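Print this page | E-mail this page

Vurberg Automation Users Group
Minutes, June meeting (visit to Buretik, Estholm site)

Present: Khang Quan (chair, notes), 29 members and guests. Apologies: 2.

1. Last minutes. Agreed, no changes.

2. Visit. Started 9 am prompt, coffee at the gate. Site talk ran over. Main points: two-arm cells are used for training and trials, not production. Building bricks because they're cheap and everyone knows how they should fit. Patterned walls and table top on purpose, they change them to see if the arms still cope with a busy background.

3. Demonstration. Both arms on one rail, one bench. Members stood in two lots, bit of a squash. Question on how long one cell takes to set up: around 330 minutes from bare bench, less if the rail is already down. Question on cable wear, answer was "check it weekly". Asked about grip force on small parts, they will send figures. KQ to chase.

4. Open day. Buretik happy to have us back for the public one. Need people on the door and someone to do signs. No decison on parking.

5. La Salle room booking for next meeting. Still not confirmed, KQ to ring.

6. AOB. Thank you letter to go to Estholm. Please return vistor badges, several still missing.

Closed 12.15.

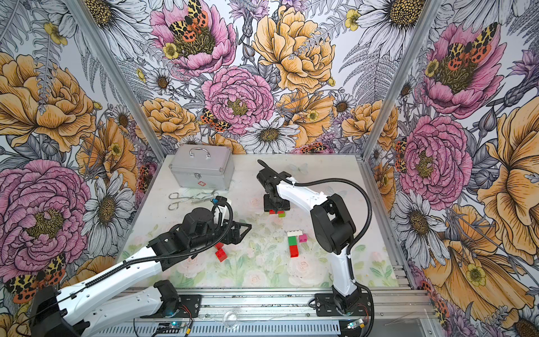 Badges can go in the box by the office door or be posted back, whichever is easier. Names for the open day to Khang by the end of the month please.

Contact us | © Vurberg Automation Users Group | Back to top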